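Kastham Choir Opens Its Doors to New Singers

Kastham, 8 November 2021

The Kastham Community Choir is glad to announce that it will sing again this winter in the hall at Tallell Street. The choir has 28 members at the moment and wishes to welcome new voices in all parts, but especially tenors.

"We have missed very much to sing in one room," said Hermenegildo Salinas, who leads the choir. "During the long pause we practised at home, each one alone, and it is not the same thing."

The winter programme has four concerts. The first of them will be given together with the Terkton brass players, under Rhodri Dafis, and contains old carols from Wales and Spain. 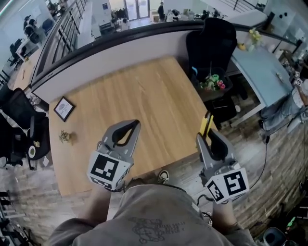

It is not necessary to read music. New singers receive the words and a recording of their part, and they may attend two rehearsals before they decide. The yearly fee stays the same as before, and students do not pay.

The choir also collects money for the repair of the hall piano. Until now, nearly 2000 pounds were given by local families and shops. The repair should be finished in April.

Persons who are interested can write to Shona Innes, secretary of the choir, or leave their name at the hall office.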